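Home / News / Community

Bendham repair day adds a jewelry table

Rings, chains and clasps will get a table of their own at the next Bendham repair day, which runs Wednesday from 3 p.m. in the Talebi building on Hulley Street.

Marjan Kermani, who worked at a jeweler's bench in Illcombe for 17 years, will do ring sizing and small fixes. Earlier repair days took in lamps, coats and bicycles, but people kept bringing jewelry as well, and it had to be turned away.

"Most of it is a clasp or a bent link," Kermani said. "The other thing people ask is what size they wear. They bought a ring online and guessed."

Sizing is free and takes a couple of minutes. Small repairs are by donation. Kermani will not solder at the table or reset stones, and she asks that people leave very valuable pieces at home.

Teresa Kavanagh, who handles bookings, said there is room for about 60 visitors over the afternoon. Walk-ins will be seen as time allows. The sewing and lamp tables will be in their usual places by the windows.

A steel ring sizer disc has numbered holes along its rim, with split rings hung through them. 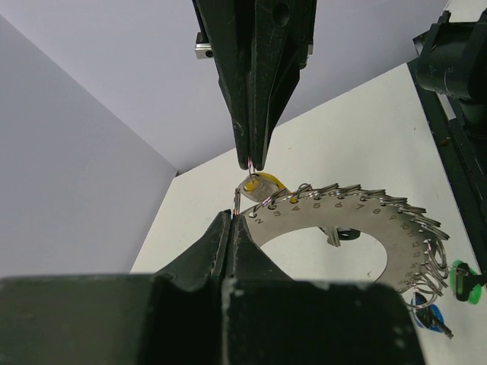 Also at the repair day

Nima Fallahi will sharpen kitchen knives and garden shears until 6 p.m. Blades should be wrapped in a towel or newspaper. To book a place at any table, call the front desk at extension 1455.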